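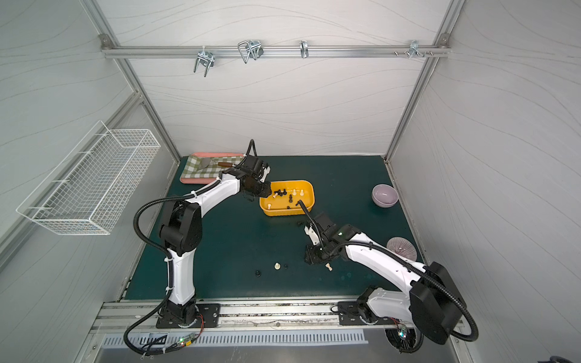
Figure 3. Yellow container with black and white chess pieces; several pieces lie on the tabletop in front of it.

3.2 Loose storage of chess pieces

The Murkley sets were kept in open tubs without dividers. We logged 213 put-away rounds and noted the resting position of each piece left outside the tub. Pawns were the hardest to code, as a pawn on its side can point in any direction.
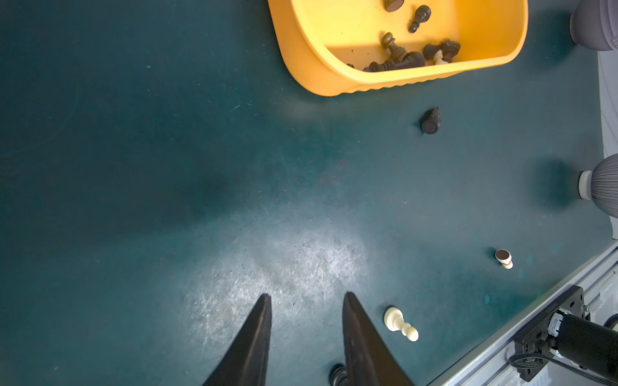 Page last modified in May

A piece was coded "down" if its side touched the mat. The base pad was used to settle doubtful cases. Brunton and Cuervo coded the rounds separately and disagreed on 20 of 1082 positions.

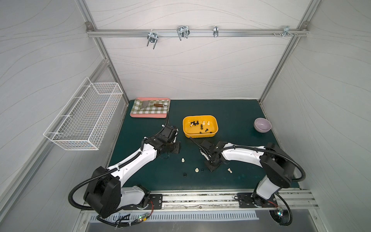 Tub with nine pieces inside and five on the mat; tray, cloth and spatula at back left.

Kitchen items stayed on the table during the rounds and were not coded. The tray and bowl limited the free area toward the back.
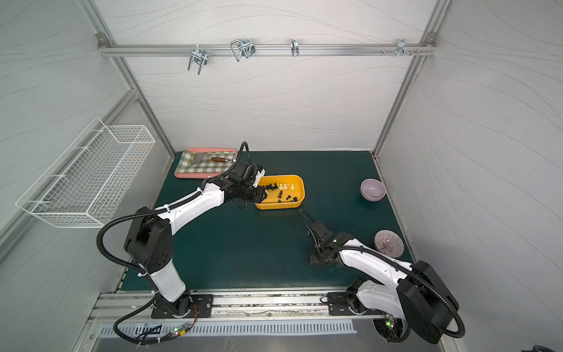
Fuldale, May

Pieces inside the tub were coded by color and by posture only. Upright pawns near the back wall of the tub were entered as one group when they stood in a row.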